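Section 4: Getting your Puvlow flask ready for its first use

Thank you for making it this far through the booklet! By now you should have the flask out of its carton, the seals counted and the little card with your guarantee number tucked away somewhere safe (the kitchen drawer is the traditional place, and a perfectly good one). This section takes you through the first wash, the first fill and the everyday habits that will keep your drinks tasting as they should.

You will need warm water, a drop of ordinary washing-up liquid, a soft bottle brush and a clean tea towel. Set aside 40 minutes or so, most of which is waiting.

4.1 The first wash

1. Unscrew the cap by turning it anticlockwise. It may feel stiff the first time, as the seal is new and grips rather well. A dry hand or a rubber glove helps.

2. Lift the seal out of the cap with your fingertip. Please don't use a knife or a fork, however tempting, as even a tiny nick will let the flask leak.

3. Half fill the flask with warm water, add one drop of washing-up liquid and work the brush gently up and down. Don't forget the shoulder on the inside, where the brush has to bend a little.

4. Wash the cap and seal separately in the sink, then rinse everything until there are no bubbles left.

5. Stand the flask upside down on the tea towel, with the cap and seal beside it, and leave them for 30 minutes.

6. Press the seal back into the cap, flat side towards you, and run a finger all the way round to check it is sitting evenly.

Note: The flask body must not go in the dishwasher. The cap may, on the top shelf, provided you have taken the seal out first.

4.2 Filling the flask

1. For hot drinks, pour in some hot tap water, leave it for 8 minutes with the cap resting loosely on top, then tip it away. For cold drinks, do the same with cold water. It is a small bother, but your tea will thank you for it at lunchtime.

2. Pour in your drink, stopping a good thumb's width below the neck. Overfilling is the usual cause of drips.

3. Screw the cap on clockwise until it feels snug. There is no need to heave at it.

4. Turn the flask over above the sink for a moment. If you see any drips, go back to step 6 of 4.1 and seat the seal again.

CAUTION: Hot drinks can scald. Always open the flask upright, on a steady surface and away from your face, and keep it out of reach of small children.

CAUTION: Never fill the flask with fizzy drinks or dry ice, and don't put it in a microwave, oven or freezer. Pressure can build up and force the cap off.

4.3 Milk, soup and other tricky customers

Milky drinks and soups are very welcome, but please don't leave them in the flask overnight. Empty it the same day and rinse it straight away, even if the proper wash has to wait until after supper. If a smell does linger, put in a spoonful of bicarbonate of soda, top up with warm water and leave it uncapped until morning, then rinse it well.

Store the flask with the cap off whenever you are not using it. Replacement seals are sold in pairs, and fitting them is covered in Section 5.
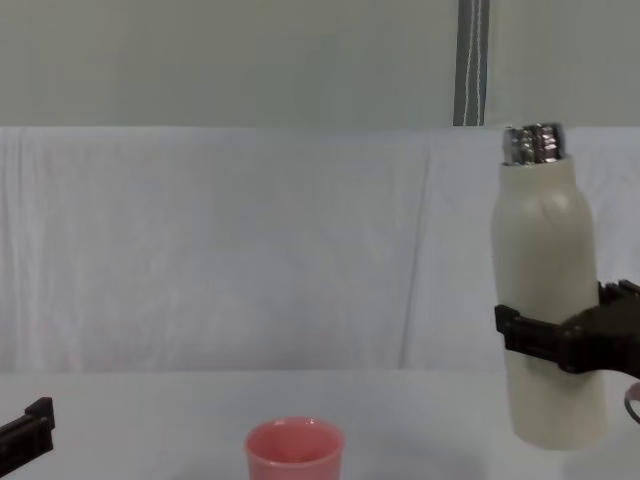
Fig. 4: Cream-white bottle with metallic silver ribbed cap, held upright.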